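Gatar Wrist Camera Care Kit
Item 413, by Asoton

The kit is made for owners of the Gatar arm with two fingers who keep the machine working in furnished rooms. It contains a lens cloth, 80 cleaning swabs, a small driver, spare cable clips and a focus card. Price: $29 without tax.

Before cleaning, park the arm and switch off the power at the base. Wipe the lens from the center to the outside, with no liquid. Then check the mounting screws by hand, and look at a live picture before you put the arm back to work.

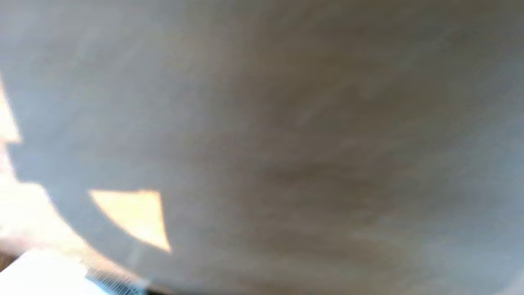

The wrist camera has a fixed focus, and its lens should be cleaned every 1000 cycles. Please do not turn the lens ring to correct a picture that is soft only when the arm is near to something. A gray surface that fills nearly the whole view at very close range will be without detail, and a bright patch at the side can be completely washed out. Judge the focus with the card, placed flat at normal working distance — never against the nearest furniture.

Cables need the same attention. Follow each one along the arm segments and move the joints slowly through the range you use. If a cable pulls tight at any position, open the nearest clip, give it a little more length and close the clip again. The fingers can be wiped with a dry cloth. For small tables, check also the low approach from the side, where the camera housing travels close to the tabletop.

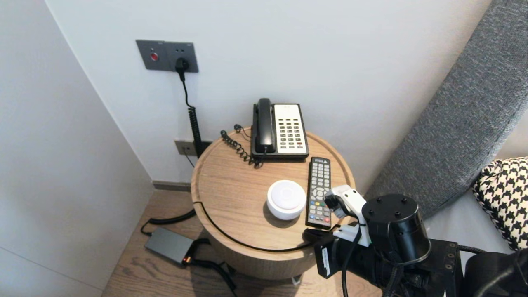
Baxter wrote to us in June that the clips hold well, but the driver is short for the rear screw of the camera mount, and he would like a longer one in the box. The longer driver is now sold separately under Ciremix spare parts, and it fits the same screws.

Page updated October 18, 2022.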